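Satuvmont Printed Panels
README for the collection, revision 4
Last edited Jan 28, 2026

Summary

Satuvmont is a set of records on flat household objects with printed, painterly surfaces: trays, placemats, covers, boards, folders and similar items. Each record gives the size of the object, the outline of its edges and corners, the colors of the print, and the state of the surface. The collection holds 173 records. It was put together for people who sort, store or repair printed goods and need a shared way of writing down what a print looks like and how worn it is.

The records were written by Shewit Tesfamariam and checked by Mebrat Gebretsadik. Disagreements between the two are kept in the notes field and are not resolved in the main fields.

Contents

records.csv — one row per object
colors.csv — color names in use, with the broader group each belongs to
wear.csv — one row per mark, keyed to the object
notes.txt — free text, keyed to the object
CHANGES — edits since revision 2

Fields in records.csv

object_id: Text. Never reused, even when a record is withdrawn.
kind: Text. Set to "panel" when the use of the object is not known.
outline: Text. Describes the edges first and the corners second. Corners are sharp, blunt or rounded, and two terms may be combined.
ground: The darkest large area of the print, by color name.
figure: The brighter part of the print, by color names in order of area.
stroke: One of short, long, curved, angular or mixed.
wear: Yes, no or unsure.
source: Adugna or Gendix.

Color names

Names are plain English. Blue, pale blue, teal and turquoise are separate names, because the prints in this set rely on them heavily. Brown and gray may be joined ("brownish gray") when neither is clearly stronger. Trade names for inks are not accepted. A color that covers less than a fingertip is still listed if it stands apart from what surrounds it — a small orange dab on a dark ground, for instance.

Dark grounds caused most of the disagreements in revision 2. Greenish black was entered as black by one person and as green by the other. It is now a name of its own and belongs to the black group.
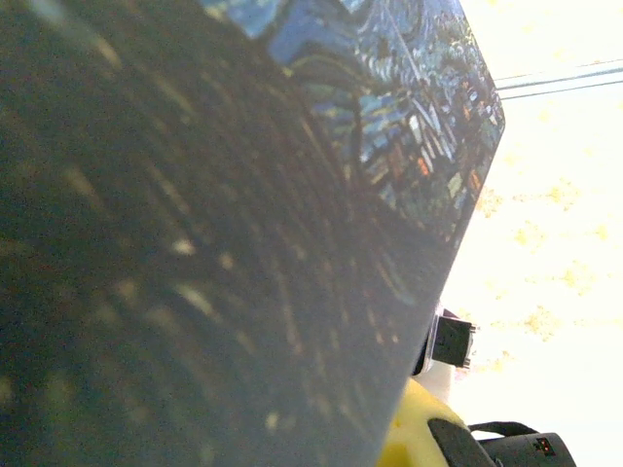
Should a thin pale line across a print be recorded as a scratch?

Record it as "line, pale" in wear.csv and set wear to "unsure" until the panel has been tilted under a lamp. A reflection shifts when the panel moves. A scratch stays put and can often be felt with a fingernail, in which case the entry becomes "scratch" and wear becomes "yes".

Handling before recording

Wipe the panel with a dry cotton cloth. Do not use water on card or on any object whose edge shows bare fiber. Lay it flat on a pale surface and record the outline before the print. Lamps should be set to one side; light from directly overhead washes out white tablecloths and table tops and makes the edge of the object harder to follow.

Measure the longest straight edge first. On rounded corners, measure to the point where the two edges would meet if extended, and enter the word "extended" after the figure.

Sources

Objects marked Adugna came from a household clearance and were recorded in May. Objects marked Gendix came from a returned-goods shelf and include several with the same print on different shapes. These are kept as separate records. The print_group column in notes.txt links them.

Known problems

In 14 records the stroke field is blank. The prints are too faint to judge.
The wear field was yes/no only in revision 2. Old "no" entries have not all been checked again.
Left and right follow the object as it was laid down, and some prints have no obvious top.
The Sundia import script drops the second term in joined corner entries, so "blunt, rounded" becomes "blunt". Use the CSV directly.

Corrections

Send the object_id, the field and the proposed value to Mebrat Gebretsadik. Changes to color names affect several files and are held for the next revision. Single-record fixes go into CHANGES as they are accepted.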